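The Smallest Snack in the House

At some point in the last ten years, the people who sell us snacks decided we could no longer be trusted with an open bag. They may have been right. I am writing this with crumbs on my sleeve. But I would like to register a complaint about what they came up with, which is the bag full of other bags.

You know the kind. You bring home a large, cheerful sack that suggests plenty. You pull it open, and in it are a couple of dozen little packets, each sealed at both ends as if it were headed for the moon. In each little packet there are 3 crackers. Sometimes two crackers and the remains of a third.

I started keeping track of this in the spring, mostly to win an argument at home. For one month everything in our house that had been wrapped and then wrapped again went into a grocery sack under the sink. By the end of it I had 53 inner wrappers and the argument was over, although I can't say I won, because it came out that most of them were mine.

The case for the small packet is not stupid. It keeps things crisp. It goes in a coat pocket or a lunch box. If you have children, it settles disputes, since a sealed packet is a unit of justice that even a four-year-old will accept. And it is supposed to teach us restraint. You eat one packet, you feel the bottom of it, you stop.

I have tested this last claim at length and it is false. I don't stop at the bottom of the packet. I stop at the bottom of the bag, as I always did, only now there is a drift of torn foil around my chair, and anyone who walks in can read the evidence. In the old days a person could fold down the top of a bag of chips and leave the matter vague.

There is a money side too. The market on Clondholm Avenue, where I do most of my shopping, has a whole aisle of small packets, sold loose out of bins or in big assorted sacks. I stood there in June with the calculator on my phone, blocking a woman with a cart, and worked out that the loose crackers in a plain tub came to a good deal less by weight than the same sort of cracker dressed for travel. I bought the packets. They looked more fun.

And that is the real trouble. They do look more fun. A tub of crackers is groceries. A heap of shiny packets is a party, or at least the table at the party where I end up standing. We keep ours in a basket on top of the refrigerator, a plain thing sold under the name Ahonen, and guests who would never ask for a cracker will put a hand into it without breaking off their sentence. I've watched people who own houses and have opinions about interest rates dig to the bottom for the one they like.

I will also admit a weakness for the print. Much of what I buy is imported, and the small packets carry small print of their own, which I look up while I chew. My favorite line is the one saying that the packet in your hand isn't the minimum unit of sale and that the picture is for reference only. I find that second part very restful. I would like it on my driver's license.

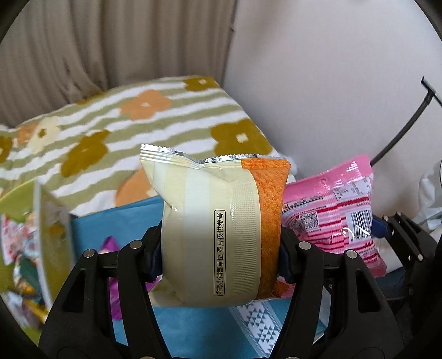
The first part of that line is the one that sticks with me, though. Not the minimum sales unit. Somebody took the trouble to tell me, on a thing with its own sealed foil top and its own stripe of orange, that it doesn't count as a thing. It's a piece of a bigger one. Yet it will go into my trash as a complete and independent object, and it will still be one long after I've forgotten what it tasted like.

Plarard, who read a draft of this, wrote back that I was being unfair and that the small packet is the only reason there is ever anything fresh to eat in an office. Open a big bag at ten in the morning, the message went on, and by three it's a bag of damp cardboard that people keep eating out of politeness. A packet waits for you. It can sit in a drawer through a whole budget season.

I accept the drawer. I have a drawer. I'd even grant that for a person who lives alone and eats slowly the packet makes sense, and I've heard such people exist. What I can't accept is the packet as the normal way for a family to eat a cracker at its own kitchen table, four feet from a jar with a lid.

We do have the jar. It's a Rodura, with a clamp and a rubber ring, and it was bought to solve this very problem. For two weeks I came home, cut open every packet in the bag, and emptied them all into it. This took longer than eating them would have. The crackers stayed crisp, I'll say that for the jar. The wrappers, of course, went in the trash just the same, so the planet got nothing out of my labor except a man with scissors.

Since then I buy the plain tub one week and the shiny packets the next, and I call this a policy. The tub lasts until the weekend. The packets have never made it past the second evening. There's one left in the basket tonight, a kind no one in the house likes, and I can hear somebody moving a chair over to the refrigerator to check.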